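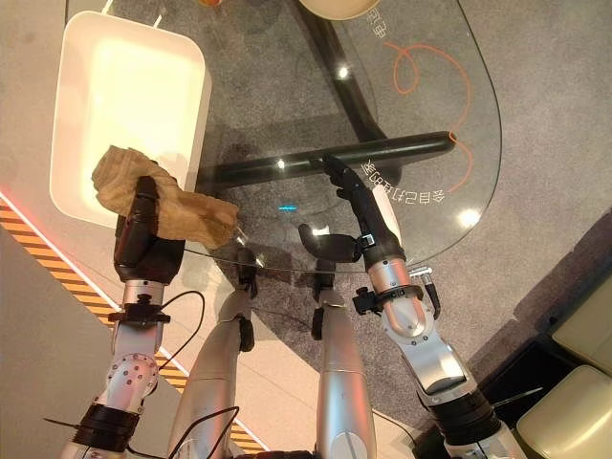
Ankrah
Household Systems Group, Druseo, Seditz

4. Table clearing and wiping

4.1 Scope of the task

The third group of chores in the Grindimico study concerned the surface of a low table. It was included at the request of the cleaning staff who were interviewed before the trials began, and who placed tables well above floors when asked which work they would hand over first. Floors are already served by commercial machines of reasonable quality. A table must be cleared before it can be wiped, and the cloth must be picked up, opened to a useful shape and pressed down with a steady force.

Glass was chosen for the top as the harder case. Figure 1 shows the humanoid at the table with a crumpled tan cloth in its left hand, close to a white tray. The black bar to the right of the cloth belongs to the table's frame and lies beneath the glass. A person reads this arrangement at a glance. The depth estimates used in the study often did not, and in the early sessions the planner treated the bar as an object lying on the table – one which could be reached for and, in principle, put away.

Figure 1. Left hand holding the cloth in front of the tray; right hand extended over the glass.

4.2 Grasping the cloth

Grasping was scored separately from wiping. An attempt was counted as successful if the cloth left the surface and remained in the hand for the full holding period. Of 131 attempts, 119 met this condition. The figure compares well with those we obtained for rigid items of similar size and should be read with some care, as a crumpled cloth offers many places to take hold and the scoring took no account of which part was gripped. A cloth held by one corner passed the test and was then of little use for wiping.

The failures fell mostly into two kinds. In the first, the fingers closed above the cloth and brushed it along the glass. In the second, the hand stopped short when the force reading rose on contact with the table, and the attempt was abandoned by the safety routine. We did not relax the force limit in order to improve the score.
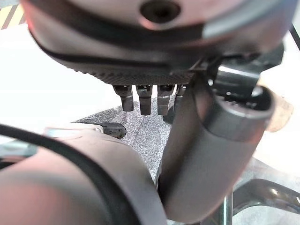
Ankrah
Senior Research Engineer, Druseo

4.3 What the wrist view adds

The head camera gives a good account of the table as a whole and a poor one of the last few centimetres before contact, where the hand hides the thing it is about to touch. Wrist-level views were therefore recorded throughout. They have difficulties of their own. As Figure 2 illustrates, much of the image may be taken up by the machine itself: the hand unit overhead with its row of short dark fingertips, an arm link passing in front of the rightmost of them, and a length of black cable. Bright surfaces on either side are washed out, while the carpet between them keeps its texture.

Figure 2. Wrist-level view, with the fingertips above grey speckled carpet.

A total of 3198 wrist images were labelled by hand according to whether the fingertips, the target and the supporting surface could all be made out. Labelling was slow, and the two annotators disagreed most often on glare. We have kept the disputed images in the set, marked as such, so that later users may decide for themselves how to treat them.

4.4 Use of both arms

Staff who wipe tables for a living use two hands almost without thinking – one lifts or slides the tray, the other passes the cloth beneath. The controller tested at Seditz could move both arms at once but did not share a single plan between them, and in practice one arm tended to wait. In Figure 3 the right gripper holds a tan-brown object above the glass while the left hand is open and empty near the edge of the table. The tray in the same view overhangs the curved rim of the top at one corner. Overhang of this sort was left uncorrected during the trials, and no rule was given to the machine for bringing a tray back to a safer position. Such a rule would be easy to write for one tray and one table. Writing it for a home is a different matter, and we regard it as open.

An unaided person needed far less time for the whole chore than the machine did, including the pauses in which the person looked for something else to tidy. We do not consider the present system ready for unsupervised use on tables of this kind, though it could serve in a supervised setting where speed is of little concern.

Figure 3. Object held in the right gripper; left hand empty. 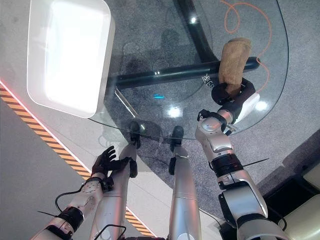
4.5 Limits of the trials

All sessions took place with a single table, and the results should not be extended to wood or stone tops without further work. Lighting was not varied on purpose. The planned programme of around 200 attempts was shortened when the wrist mounting had to be refitted in March, and the attempts that remained were not made up afterwards. Food residue and liquids were left out entirely; they are taken up with the kitchen chores in Section 5.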